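Trerar House Residents' Group
Minutes of the April meeting, held in the ground floor lounge

Written up by me, as it was my turn with the notebook. Sorry to anyone whose best line I missed, I was also on kettle duty for the first half.

Start: 7.10pm, a bit late because the big chairs had to come back in from the corridor. Ten of us this time, which is a good turnout for us, and we only ran out of the nice biscuits.

1. Last month's minutes

Read out and agreed, with one change. I'd put down that the bookcase was going to Stesadlow and it was the old sideboard. The bookcase is staying! Changed in pen in the notebook copy.

2. Things left over from last time

The sideboard has gone to the Stesadlow reuse shop and they were very happy with it. They gave us a receipt, which is in the tin.

The lounge curtains are back from the cleaner's and they've come up lovely, though one of them has lost its tie. If you find a length of green cord with a tassel on it, please hang it on the hook by the door.

The draught under the garden door hasn't been dealt with. We've talked about this one at three meetings now and I said so, possibly a bit loudly. It goes to the top of the list for next time.

3. Money

We had 971 pounds in the account at the end of last month, before the curtain cleaning comes out. Nobody had any questions, so on we went. There was a short chat about whether we still need to pay for the newspaper now that hardly anyone reads it in the lounge, and two people said very firmly that they do read it, so it stays.

4. The glass table

Most of the evening went on this, as I think we all knew it would.

For anyone who has been away, it's the low glass one with the wavy outline and the white Chinese characters. It was given to us when flat 24 was cleared and it has split the building ever since. Half of us think it's the best thing in the room. The other half can't stand the fingermarks, and one person has caught a shin on it twice.

We started with whether to keep it at all. I said I'd be sad to see it go (I would, I have my coffee there every morning) and a few others felt the same. The case against was mostly cleaning. Wood you can give a quick going over and forget, but glass shows every cup ring, and because you can see straight down to the carpet, any crumbs on the floor look as if they're on the table as well. That's a fair point and I've been caught out by it myself, wiping away at a bit of biscuit that was underneath.

We had a vote and it's staying, six to four, on the understanding that we all look after it properly.

So then we got on to how. The tray has helped a lot, everyone agreed on that, even the four. Cups and the milk jug go on the tray and the glass stays clear for papers and jigsaws. The trouble is where people leave it. It ought to sit well in from the side, and with a curved edge it's very easy to think you've got more table under you than you have.

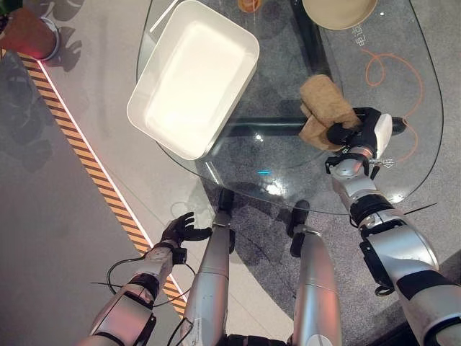

5. What we agreed about the table

a) The tray gets pushed in so all four corners are over the glass. Please check this before you put a full teapot on it, and again if you've moved it to make room for the Scrabble.

b) A dry cloth after every use. The tan one is fine for this and it doesn't need a spray every time. Spray is for the weekly clean only, and it goes on the cloth first. I was told off for squirting it straight on the glass, so I'm passing that on.

c) Cups, lids and plates go back to the kitchen when you've finished. This was said about the table but it really goes for the whole lounge, windowsills too.

d) The orange cable on the floor is to be coiled up and kept away from people's feet. There was a suggestion of a cable tidy from Rallis, the hardware place on the corner, and I've said I'll go in and see what they've got. I'm allowed to spend up to a fiver.

e) No sitting on it. I can't believe I'm having to write that down.

There was also a question about what the writing says. We've had three different answers from three different people and no two of them match, so if anyone has a friend or a grandchild who reads Chinese, do bring them along for a cup of tea.

6. Carpet

The grey speckled carpet hides a great deal, and we couldn't decide if that's good or bad. A quote has come in from Triltik for a deep clean of the lounge. It seemed steep to most of us. Agreed to ask whether it comes down if we shift all the furniture ourselves beforehand, and to get a second price from somebody else before we say yes to anything.

If we do go ahead, the lounge would be shut for 24 hours to let it dry. The card players asked for plenty of warning and were promised it.

7. Anything else

The kitchen drawer is full of teaspoons and has no forks. If you have forks in your flat that look like ours, they're ours.

Someone would like the radio turned down before nine in the morning. The person who turns it up was in the room and took it very well.

The spring plant swap is going ahead in the garden if it's dry and in the lounge if it isn't. If it's the lounge, pots go on newspaper on the floor, and definitely not on the glass. I've got far too many tomato seedlings coming on, so please, please come and take some.

8. Next meeting

Same place, 7pm, first week of next month, and I'll put the day up on the noticeboard once we know when the choir has the room. Draught under the garden door first, before the money, before anything. Somebody else has the notebook.

We finished at 8.35pm and the washing up was done by quarter to nine.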